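Catton Recipe Card Transcripts - README

Version 3, updated 09/12/2025

Contents: more than 3,000 handwritten recipe cards typed up as plain text, one card per file. Most came out of estate sale boxes in and around Catton. The box labels claim the cards go back 83 years. I doubt it. Few cards carry a date, and the labels were written by sellers who wanted to sell boxes.

Transcription: two people typed each card and Azucena Galindo settled the differences. Spelling is left as written, so "sugger" stays "sugger". We were told this makes the set good for studying regional speech. Maybe. It mostly shows how people spell in a hurry.

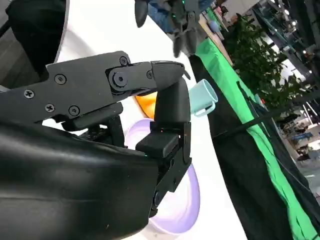
The "region" field is the weakest part. It says Aronholm or Dadero based on where the box was bought, and boxes travel. Don't draw maps with it.

Known problems:
Fractions are a mess - 1/2 and 1/3 get mixed up in faded ink.
40 cards in the Asamoah box are copied word for word from flour packages. They are still in there, marked "printed source".
Oven temperatures are missing more often than not.

License: free to use with credit. Please don't call it a record of "authentic home cooking" - we can't tell if anyone ever made these.

Corrections: send the file name and your reading of the line. Fixes go in each September.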